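Week 10: Collecting demonstrations

Okay, so last week we left the policy sitting there with nothing to eat. We had a network, we had a loss, we had the action space written out on the side board, and then the hour ended before we got to the part where somebody has to sit down and show the thing what to do. Today is that part, and the lab on Friday is more of it, so please read these before you come (the first half at least, the second half is where the grading stuff is).

We're working in simulation for the whole of this unit. The setup is the kitchen table world you've already opened in Perkeo: one arm hanging over a big perforated table, a cabinet, and a handful of things to pick up and put somewhere. You drive the arm yourself with the hand controller, Perkeo writes down what you did and what the simulator said back, and one go at a task from start to finish is an episode. I'll say "demo" and "episode" as if they were the same word all through these notes. For us they are.

What's in an episode? At every time step you get the joint positions, the gripper opening, the camera views, and the command you sent. That last one matters more than people think. The command is where you told the arm to go, and the joint positions are where it had got to, and those two are a little bit apart the whole time the arm is moving. If you train on the joint positions as if they were commands, you get an arm that's shy, it sort of leans toward the object and never commits. Last year's group lost a week to that one, so check which column you're loading. It's the one called cmd.

Now, the instruction. Each episode carries a sentence in plain words, and you write the sentence BEFORE you record. "Put the banana in the yellow crate." "Move the dark gray cube onto the red plate." Write it the way you'd say it to a cousin who was helping you tidy up. I don't want "execute grasp on object 4." I also don't want a sentence written afterward to fit whatever you ended up doing, which I've seen, and I do understand the temptation (you were going for the bowl, you knocked the cube, you thought, well, I'll call it a cube episode!). Throw that one out or mark it as a failure.

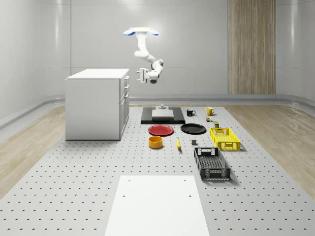
Which brings me to failures. Keep them! Perkeo has a little flag you set at the end, success or not, and the default is not, so an episode you forgot about counts as a failure until somebody says otherwise. We don't train on the failed ones in this unit but you'll want them in the last assignment, when we build the success checker, and a checker that has only ever seen happy endings says yes to everything.

The thing I'd really like you to think about before Friday is variety, and where it comes from. Say I record 40 episodes of banana to yellow crate, all starting with the arm in the same pose and the banana in the same spot. What have I got? In a sense I've got one episode, recorded 40 times with slightly different hand wobble. The policy will learn the route through the air beautifully. Then you move the banana the width of a hand and it closes the gripper on nothing, exactly where the banana used to be, and carries that nothing over to the crate with tremendous confidence.

So we move things. Perkeo can shuffle the objects for you at reset, and there are three settings:

fixed: everything goes back where the layout file says
jitter: small shifts and turns, neighbors stay neighbors
scatter: objects can land anywhere on the table they fit

Please use jitter for your first set. Scatter sounds like the grown-up choice and it's what you'll want in the end, but with a small set it spreads you so thin that every episode is its own little world, and then when training goes badly you can't tell why. Begin with jitter, get something that works, then widen it.

Start poses are the other half, and they get forgotten. The arm always comes back to the same home position after a reset unless you tell it otherwise, so every episode begins with the same first half second, and the policy gets very good at that half second. Before you press record, drive the arm somewhere a bit different. High, low, off toward the cabinet, wherever. Then press record. If you press record first and then wander around choosing a nice start pose, the wandering is in your data, and guess what your robot learns to do. It wanders.

On pauses. You will pause. You get close to the mug, you aren't sure whether you're lined up with the handle, you take your thumb off the stick for a moment and squint at the side view. Perfectly human. To the learner it looks like an expert who gets near a mug and then, for no reason it can see in the data, stops. Enough of those and it'll stop there too and never start again, because the picture it sees while stopped is the same picture that told it to stop. Perkeo's trim tool drops steps where nothing moved, so run that before you hand anything in, and leave the steps where the gripper is opening or closing even if the arm is still. (There's a checkbox. It's on by default. Alper Sönmez found out last term what happens if you untick it, and his policy never closed the gripper once.)

Some practical advice on driving, from somebody who's done too much of it. Go at a steady, boring speed. Approach plates from the rim, they're flat and you'll push one across the table if you come straight down in the middle. Both crates have open sides with slots in them, and a finger can catch in a slot on the way in, so come over the top edge with more height than feels necessary. The bowl is easier than it looks. The two mugs are harder than they look, and your lab sheet lets you leave them for the second session.

And swap drivers. You're in pairs anyway. I tend to come in from the same side every time, and so do you, and you won't notice until you plot it. Two people driving gives you two habits in the set. Three habits would be nicer still, so lend each other out if the room's quiet.

Before and after you record, grab a still from the overview camera and put it in your log next to the episode number. I know, it's a nuisance. It takes seconds and it's how you find out that you had the layout wrong from episode 11 onward. 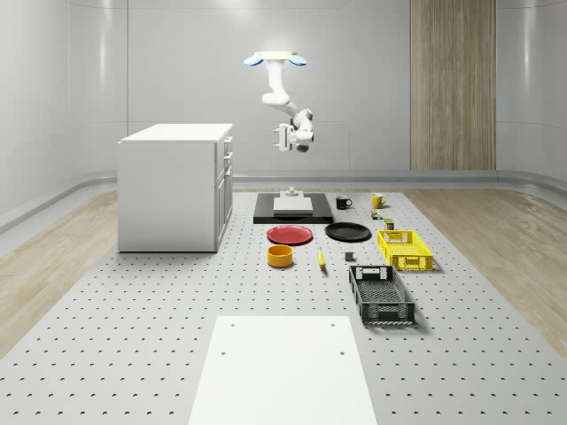 Graça Aguiar
Robot Learning, Nollenow, November term
Lab in the Ladmont building, Friday afternoon

Part two, then, which is handing in and what I look at.

The course set, meaning everything that earlier groups recorded in this kitchen world and that passed checking, stands at 694 episodes. Yours get added to it if they pass, and from next week everybody trains on the big pool as well as on their own little one, so be kind to the other people in the room when you label things. A sloppy label in your own set is your problem. In the pool it's everybody's.

Each pair hands in 40 episodes. Pick four tasks from the sheet and do 10 of each. At least one of the four should use the cabinet, either putting something on its top or opening one of the drawers. Drawers are slow going the first time, I'll warn you now. The fingers have to get behind the handle and then you have to pull straight back, and the arm would much rather swing in an arc. Do a few throwaway runs with recording off until your hands know it.

For each task I'll read the sentence and then watch two episodes picked at random. I'm checking that what happened is what the sentence says, and that somebody who had only the sentence could have known what to do. "Put it on the plate" fails, there are two plates. "Put the cube on the table" fails too, it's on the table already! Color words are fine, please use them, and mix up your phrasing a bit across the 10 (put, move, place, drop it in). The language side of the model gets bored with one wording just as the motion side gets bored with one banana position.

Then I'll plot your start poses and your object positions, and I'd like to see a cloud. If I see a dot, we'll have a chat.

A question that came up after the Tuesday group, and a fair one: why are we steering by hand when it's a simulator, couldn't we script the whole thing? You could, for some of these. The simulator knows where the banana is to a hair, so a script can go straight there and grab it every time. I like scripts for filling out a set and we'll write one later on. But a scripted expert leans on knowledge the camera doesn't have, and it never makes a small mess and tidies it up. When your approach drifts and you nudge it back, that nudge is gold. It's an example of getting from a slightly bad place to a good one, and the trained policy is going to spend most of its life in slightly bad places. So if you go off line a little, carry on and fix it. Save the restart for when you've knocked something clean over.

You can even do it on purpose. Start a few episodes a bit wrong, gripper too low or off to one side of the bowl, and record only the recovery. Two or three per task is plenty. Tag them "recovery" in the notes field so we can pull them out and compare training with and without.

Things to bring on Friday: your controller, your Perkeo login, your four sentences already written down (on paper is fine), and a file name that isn't "test." If your machine struggles with the camera views, turn the shadows down in the viewer, that changes only your preview and the recorded images stay at full quality.

If a save hangs, leave it alone for a minute. The file is usually being written and looks stuck, and killing it gets you half an episode that opens without an error and poisons your loader later. Alper has a script that finds the half ones, it's in the shared folder under his name.

Next week we train on what you made, so please have it uploaded before then.

Related notes
Week 8: Action spaces and why we picked this one
Week 9: Behavior cloning, the loss, the side board
Perkeo quick start for the Ladmont machines
Lab sheet: kitchen table tasks
Writing instructions people can follow
Week 11: First training runs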